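Module 4 : évaluer un kit de démonstration manuelle, le cas Tarasus
Notes de cours, version du 7 février 2023
Enseignante : Soledad Dunleavy

Bonjour à toutes et à tous, et merci encore pour vos questions de la dernière fois, elles m'ont obligée à réécrire la moitié de ces notes (ce dont je vous suis sincèrement reconnaissante, même si mon week-end l'est un peu moins).

Nous avons vu jusqu'ici comment lire une fiche technique de bras articulé. Nous passons maintenant à une famille de produits plus modeste : les pinces tenues à la main, avec lesquelles une personne montre un geste qui servira ensuite à entraîner un robot. Notre fil rouge sera le kit Tarasus, distribué par Florketico. Je l'ai choisi parce que la documentation est lisible, et parce que Loredana Fabbri, qui a suivi ce cours avant vous, m'a prêté son carnet d'essai.

4.1 La prise en main

Le premier critère est tout bête : est-ce qu'on peut travailler avec ? Une pince dans chaque main, un cube marqué de motifs noirs et blancs du côté du poignet, et il faut encore pouvoir se pencher, avancer les bras, saisir quelque chose de mou sans se contorsionner. Prenez toujours un textile pour vos essais. Un objet rigide flatte n'importe quelle pince, alors qu'un chiffon se plisse, glisse, se met en boule, et l'on apprend beaucoup plus vite ce que valent les doigts.

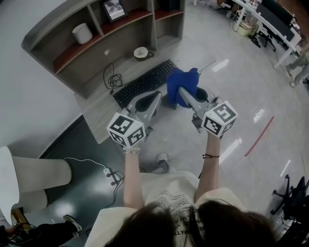 Fig. 1. Travail à deux pinces ; le chiffon bleu est tenu par la pince droite.

Regardez aussi la place que prennent les cubes au-dessus des poignets. Dans votre grille, notez séparément le confort du poignet et celui de l'épaule, car les étudiants mélangent presque toujours les deux et la note finale ne veut alors plus rien dire. L'offre concurrente de Dresska, que nous verrons en avril, place ses repères autrement, et la comparaison sera bien plus facile si vos colonnes sont propres.

4.2 Ce que voit la pince

Deuxième critère, celui qui me tient le plus à cœur : le point de vue embarqué. L'optique est très large, l'image est ronde, bordée de noir, et le corps de la pince en occupe tout le bas. C'est déroutant au début ! On s'y fait, et l'on comprend vite l'intérêt d'avoir dans la même vue l'objet saisi et une bonne partie de la pièce. 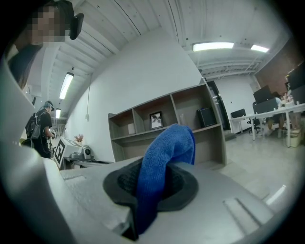
Fig. 2. Vue embarquée : le tissu bleu au premier plan, la salle et ses rangements à l'arrière.

Pour l'exercice, vous disposez de 114 séquences tirées du carnet de Loredana. Choisissez-en 13 et répondez, pour chacune, par quelques phrases rédigées : l'objet reste-t-il lisible quand il est près des doigts ? Les luminaires créent-ils des reflets gênants sur la coque ? Peut-on suivre un repère au loin malgré la déformation des bords ?

Pensez à regarder la surface de contact des doigts, le relief du caoutchouc, l'encoche, la façon dont une matière souple vient s'y loger.

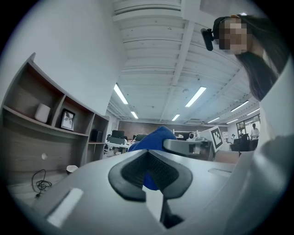 Cela nous amène au prix, sujet moins poétique mais que le jury de projet vous demandera à coup sûr. Dans notre étude de cas, le kit est proposé à 914 euros en version simple et le budget de l'atelier Ngubane est plafonné à 1000 euros. Il reste donc 86 euros pour les pièces d'usure et le transport. Est-ce raisonnable ? Je vous laisse argumenter, il y a de bonnes copies dans les deux sens, et j'ai changé d'avis deux fois en préparant cette séance.

À rendre : la grille complétée et une page de recommandation adressée à l'atelier Ngubane. Gardez vos brouillons, je les relis volontiers.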